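Josée Hawthorne runs incoming goods for Moreira, and she keeps the cardboard cartons stacked against the wall of the work room until each one has been logged. "A carton moves when its number is in the book," she said.

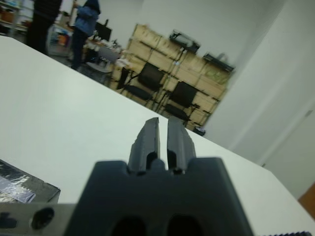

Vol. 16, No. 2

The white table is for unpacking. Plastic wrap comes off last, she said, after the label has been checked. Hawthorne logged 3,141 cartons through August.

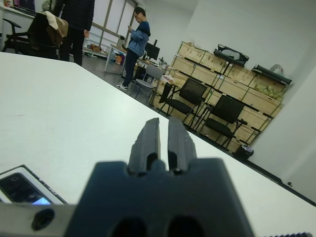

Kelly Mendonça would rather log by shelf, and said a carton number "tells you nothing once the carton is flat."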